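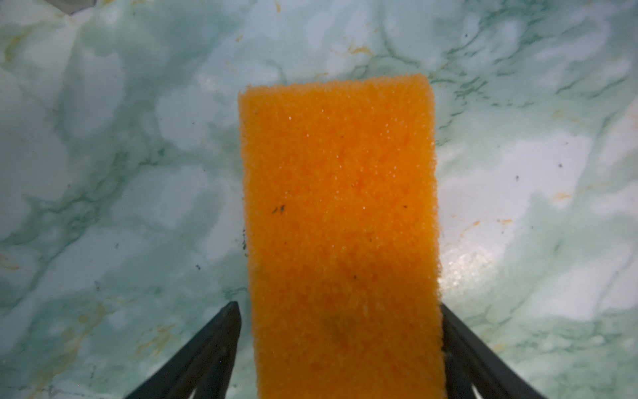 **Ticket 57: Kitchen sponge smells like a pond, also leaves bits**
Opened by: Mohandas Thampi
Location: Drivside, second floor kitchen
Priority: I put High. Facilities changed it to Low. I changed it back.
Status: see bottom

**Problem as reported**

Glasses washed in the upstairs kitchen come out with a smell. Mugs too, but coffee covers for them. There is also fine dark grit in the bottom of the sink after washing up, and a few specks on the white plates from Hyvönen, which show everything. Started sometime after the April 2025 supply order. Dish soap has not changed (still the Vallix, still the green one that claims to be apple).

**Things tried, in order**

1. Blamed the dishwasher. It was not running. Apologized to no one.

2. Blamed the water. Filled a clean glass straight from the tap, let it stand 25 minutes, smelled it. Nothing. Did the same downstairs. Nothing there either, plus a conversation with Accounts about why I was smelling their water.

3. Cleaned the drain. Baking soda, vinegar, kettle. Very satisfying foam. Smell on the glasses unchanged, drain now the nicest thing in the kitchen.

4. Looked at the sponge, which I should have done at step 1. It's the orange one. Specks of something dark on the face, a grayish smudge lower down, and a line of black grit stuck along one side. The edges have gone fuzzy. I had been washing plates with this.

5. Rinsed it under the hot tap and squeezed until the water ran clear. Took longer than I'd like to put in writing. The grit along the side mostly stayed where it was. An old toothbrush got some more of it off. Smell went from pond to puddle.

6. Soaked it overnight in a bowl of diluted bleach with a note saying DO NOT DRINK, DO NOT EMPTY. Bowl was emptied by 8 a.m. and the sponge was back at the sink. No further data from this step.

7. Borrowed a new sponge from downstairs and washed four glasses with it. No smell, no specks. I think we can leave the plumbing alone now.

**Where the grit came from**

Asked on the kitchen channel. Three thumbs up, no answers, one person asking if the fridge is also a ticket. Then I found the cast iron pan drying on the rack. Someone has been scrubbing it with the dish sponge, and burnt pan is coming off in crumbs. That fits the plates. I can't prove it's what's on the sponge, and I am not sending it to a lab.

**Reply from Facilities**

> Sponges are a consumable. Please replace as needed. Stock is in the Sumine cabinet, top shelf. Closing.

**Reopened**

Top shelf of the Sumine cabinet contains 135 coffee filters and a box of birthday candles. No sponges. Please advise.

**Reply from Facilities**

> Other Sumine cabinet.

**Fix applied**

- Old sponge demoted to the bucket under the sink, for the floor drain and the bike rack. It is not to come back up.
- New sponge at the sink. Wring it out and stand it on its end when you're done. Lying flat in the puddle behind the tap is how we got here.
- Cast iron gets the stiff brush on the hook. If you don't know which pan is the cast iron, it's the one that hurts to lift.
- Swap the sponge every two weeks, or sooner if it smells. I put it in the shared calendar through July, after which someone else can have a turn.

**Status**

Closed. Glasses smell of apple, allegedly. The fridge is ticket 58 and I'm not taking it.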